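遥操作示教：夹瓶子总是提前合爪，示教数据该怎么录？
版块：双臂与遥操作
标签：示教 遥操作 腕部相机 透明物体 模仿学习

Rekha Mudaliar
发表于 2024年8月17日，星期六

大家好！我刚玩双臂遥操作不久，已经完全上瘾了，昨天录到晚饭都忘了吃。任务很简单：桌上立着饮料瓶，用主手控制从臂过去，从两侧夹住，提起来，再放回桌上。两只臂都能做，谁离得近谁去拿。腕部相机看到的大概是这样：

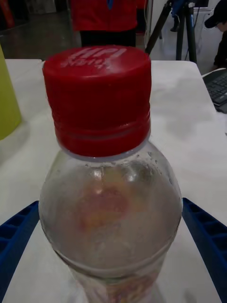
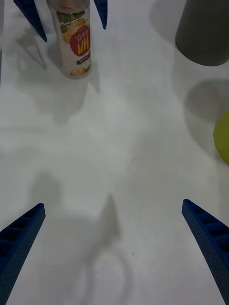 我现在卡在合爪的时机上。录了131条示教，用的是 Grundano 的主从手柄，训练脚本基本没改。策略学出来以后，接近的那一段漂亮得让我在椅子上蹦了一下，真的，弧线和我自己的手势一模一样！可是一到瓶子跟前就乱了：经常手指还差一截就开始合，指尖从瓶身前面刮过去，把瓶子推歪；偶尔又停在那里，两根手指张着，像在等谁批准。第一张里那个位置，蓝色手指已经到了瓶子两边，和瓶身之间还能看到一窄条白桌面，我自己操作时会再往前送一点才合，策略就喜欢在这个地方提前动手。第二张是另一个麻烦，本侧手指前面是一大片空桌子，瓶子在远端，对面那只夹爪的两个指尖正好一左一右在瓶子旁边。这种时候本侧的臂应该老老实实待着，可它会跟着一起合，空气夹得特别认真。

录的时候我有几个习惯，不知道是不是问题：
看着第三视角录，腕部画面只在事后检查时看；
合爪之前手会停一下，停多久全凭感觉；
夹歪了就顺手修正，修正的动作都留在数据里；
瓶子放哪儿基本是随手一放。

想请教的是：提前合爪这件事，应该多录，还是换一种录法？透明的瓶身对腕部相机影响大吗？还有双臂任务里不动的那只臂，你们录示教的时候手放在哪里？

模型输入我缩到了384的边长，夹爪动作是连续值，没有做二值化。力反馈没有接（手柄支持，我还没搞懂怎么开）。先谢谢各位，什么建议我都愿意试，周末两天都在工作台前面！

Arne Rathjen
已被提问者采纳

欢迎入坑！接近段能学成这样，说明你的标定和时间同步大概没什么大毛病，很多人第一个月就耗在那上面，所以先恭喜一下。

我先说我最怀疑的地方：你是看着第三视角录的，策略却主要靠腕部相机做最后那几厘米的决定。人从旁边看，很容易判断手指有没有越过瓶子的中线，于是你合爪的依据在一个画面里，模型要学的依据在另一个画面里。腕部画面上，手指“还差一点”和“刚刚好”长得非常像。我们在 Grikholm 教新人的时候，最后一段一律切到腕部画面操作，第三视角的屏幕直接扣过去。头一个小时会很痛苦，手忙脚乱，碰倒一堆瓶子，然后突然就顺了，那一刻特别爽。

操作时给自己定一个看得见的合爪条件。比如指尖在画面里要到达瓶身的哪个高度，两边的缝隙要差不多宽，满足了就合，不满足就继续送。条件本身粗糙一点没关系，要紧的是每一条都用同一个。你可以打开以前的数据，把每次开始合爪的那一帧单独导出来，拼成一张大图看。我敢打赌你会看到各种各样的距离。我第一次这么做的时候羞愧得想把数据全删了，后来发现这张拼图是我做过的最有用的检查，现在每批数据都要看。

再说停顿。合爪前停一下是人的自然习惯，可是停顿期间画面几乎不变，动作标签是“别动”，停完以后画面还是那个画面，标签突然变成“合”。模型看着同一幅图，一会儿被要求等，一会儿被要求合，学出来的就是你说的那两种毛病：有时抢跑，有时发呆。处理办法：

录的时候尽量让接近和合爪连成一个动作，速度放慢，中间别断。
已经录好的，把合爪前静止的那一段裁掉，只留很短的过渡。
裁完以后检查一下时间戳，别让速度在裁口上跳。
观测里如果带了历史帧，先关掉跑一版对照。

修正动作我建议留着，但要分清两种。一种是接近时偏了，还没碰到瓶子，你把手拉回来重新对准，这种很宝贵，模型正缺这个。另一种是手指已经合到一半，发现不对又张开，这种在数量少的时候很害人，它等于告诉模型“在错误的位置也可以先合”。后一种挑出来，把开头错误的那段切掉，从张开重新对准的时候算起。

瓶子的位置别再随手放了。人随手一放，十有八九放在最顺手的那一小块。拿铅笔在桌面背面或者一张衬纸上打好格子，按格子走，每格录几条，朝向也转一转。你第二张图里瓶子标签朝着相机，上面有绿叶和黄色的柑橘类水果图案，还有个红色的圆形标志，对网络来说这些是非常醒目的抓手。要是大部分示教里标签都以同样的方式露出来，它可能就认那块红色去了，一转瓶子就抓瞎。

关于透明：有影响，比你担心的小。看你第一张图，瓶肩上有小水珠，瓶身透出后面一块橙红和淡黄，还有灰色和银色的反光，这些东西一换光照就变。可是瓶盖是实打实的红色，边缘很清楚，模型多半会靠瓶盖定位。这里有个小坑，后面站着的人穿的也是红色上衣，就在瓶盖后方。我会让旁边的人换个位置走动走动，换换衣服，或者干脆录一部分背景没人的。两种都要有，部署时你总不能规定围观群众的着装吧！

不动的那只臂：手柄一定要继续握着，放到一个固定的休息姿势，夹爪张开。训练数据里要明确有“这边看得到瓶子，但是轮不到我”的例子，左右两边都录，数量差不多。你现在的数据如果绝大多数是一看到瓶子就去夹，那只臂当然会跟着合。另外检查一下两边的夹爪动作是不是共用了同一个归一化参数，我在 Billden 的旧脚本里见过两边写反的，左手的指令统计拿去归一化了右手，表现和你描述的特别像。

我的建议是先别加量。拿现有的数据裁停顿、剔除合到一半又张开的那些，重新训一版，看合爪时机有没有变化。然后按新的录法补一批，和旧的分开存。别混！混了以后你就分不清是谁的功劳了。期待你的后续，记得把那张合爪帧的拼图贴上来，我超爱看这个。

 Rekha Mudaliar 回复：
 天哪，刚把合爪帧导出来了，果然什么距离都有，有几条我自己看都觉得离谱，手指离瓶子还老远呢。归一化也去看了，没写反，但是左右确实共用了一份统计，我先拆开。停顿裁掉以后正在重训，进度条看得我坐立不安！

 Arne Rathjen 回复：
 别盯着进度条，趁这会儿练练只看腕部画面的操作，先不用录。

Marwa Radwan

Arne 说的录法我都同意，补充几件手上的事，因为我是先做拖动示教、后来才转到遥操作的，两边的毛病都犯过。

如果你的臂支持零力拖动，可以试着用手直接带着它走几遍瓶子的抓取，哪怕不录。把手搭在腕关节上，推着夹爪去套瓶子，你会很快明白从哪个角度进去最舒服，手指什么时候刚好越过瓶身最宽的地方。我带学员都先做这一步，再让他们去摸手柄。用身体记住了路线，遥操作时动作会干净得多。缺点是你的手会出现在相机画面里，所以这些数据我不拿来训视觉策略，只当热身。

力反馈请一定想办法打开！我知道文档写得让人头大，可是差别大到不可思议。没有反馈的时候，人只能靠看来判断夹住没有，于是要么合得太早，要么使劲捏到底。薄壁瓶子一捏就变形，变形以后画面又不一样了，你的数据里会混进一堆瘪瓶子。如果实在开不了，退一步，把夹爪电流画成一条细条放在操作画面角落里，合爪时用余光看着它涨起来就松一点。我在 Barreto 那套旧设备上就是这么凑合的，效果相当好。

主手和从手的比例也值得调。默认常常是一比一，做大范围移动很爽，到瓶子跟前就太敏感。我的做法是踩着脚踏板时缩小比例，接近段不踩，最后一段踩住。第一次用脚踏板的人会觉得自己在弹管风琴，过一会儿就习惯了。要注意切换比例的瞬间从手不能跳，切之前先做一次位置对齐，不然录出来的轨迹会有一个小台阶。

夹爪是连续值没问题，不必急着改成二值。我更想知道你的手指张开多少。你图里两根手指张得很宽，对细瓶子来说张得太宽反而不好，合拢的路程长，两边稍微不对称就会有一根手指先碰到，把瓶子推走。接近的时候可以先收到比瓶身略宽，再往前送。做示教时每次都先收到同样的宽度，策略学起来很快。

还有一件小事，我吃过亏：光。你第二张图桌面上有夹爪投下来的影子，灰灰的一大块，前面还带个尖。白桌面上这种影子特别明显，手臂越低影子变得越厉害，网络完全可能拿影子当高度计用。这在同一间屋子同一盏灯下非常好使，挪一下灯就垮掉。上午录一些，傍晚录一些，再开一盏侧面的灯录一些。

最后，录累了就停。我自己连续录一个小时以后动作会变快，合爪会变早，看回放特别明显。定个闹钟，起来喝口水。

 Ashley Greenwood 回复：
 脚踏板缩比例这招太好用了，今天下午照着接了一个，立刻就不抖了！想问一下对齐那一步你是自动做还是手动做？

 Marwa Radwan 回复：
 自动。踩下去的时候把当时主手和从手的位置都记成新的零点，之后只传增量。松开时再记一次，别忘了，我第一版就忘了松开那次，从手慢慢漂到桌子外面去了。

Pascal Ackermann

多录就行了。我做开抽屉的时候开始也不行，加数据就好了。131条太少。换个大一点的骨干网络也可以试试，分辨率提上去。

 Marwa Radwan 回复：
 合爪帧那么散，照原样再录一倍还是散的呀。

 Pascal Ackermann 回复：
 也对，我那个抽屉有把手，位置是固定的，跟瓶子不太一样。不过分辨率我还是会提。

Rekha Mudaliar
提问者补充

来报喜啦！先说只动数据、没有新录的那一版：裁掉停顿，切掉合到一半又张开的片段，左右分开归一化。提前合爪明显少了，站着发呆的情况我今天一次都没碰到。对面夹爪去拿瓶子时，这边还是偶尔会跟着动一下，不过幅度小了很多。

接着按格子补录了一小批，全程只看腕部画面。前5条惨不忍睹，我没舍得删，单独放了个文件夹，打算以后给新人看。后面越来越顺，手指收到比瓶身略宽再送进去这一招对我特别管用，瓶子几乎不再被推歪。新旧数据分开存了，还没合起来训。

力反馈还是没打开，驱动那边报一个版本不匹配的错，准备另开一帖问。电流条先画上了，丑是丑，能用！

侧灯借到了，明天录傍晚的光。“看得到瓶子但是不动”的示教也放在明天一起录，左右各录一份，录完我把新旧两版的合爪帧拼图都贴到这个帖子下面。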